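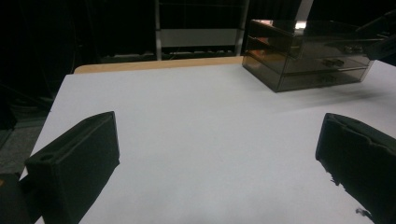 Hand-Held Grippers at the Malton Packing Room: Changes to Staff Work
Student project report, Florencia Urrutia and Murdo Niven
2023-03-31

1. Background
Clivano packs small parts by hand at Malton. In February the firm began recording drawer tasks with a hand-held gripper, so that an arm could later take over part of the sorting. We looked at what this did to the working day of the packers.

2. Method
We used the shift logs, which list 2354 drawer tasks, 949 of them recorded with the gripper. We also spoke to packers on both shifts.

3. Findings
Recorded tasks were slower than tasks done by hand. The logs give 271 repeats, most of them put down to a missed handle. Packers said that wrist strain had moved from the fingers to the forearm. Two had been given recording as their main duty, with no change of grade.
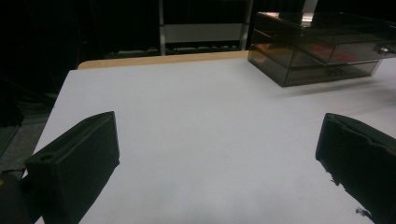
Figure 2. Gripper open over the table; drawer organiser at upper right.

Pads are replaced by the packers themselves. This time is not logged, and we could not estimate it.

4. Recommendations
Log pad changes as work. Rotate recording between all packers on a shift. Agree the grade for recording duty before the Irno line is included.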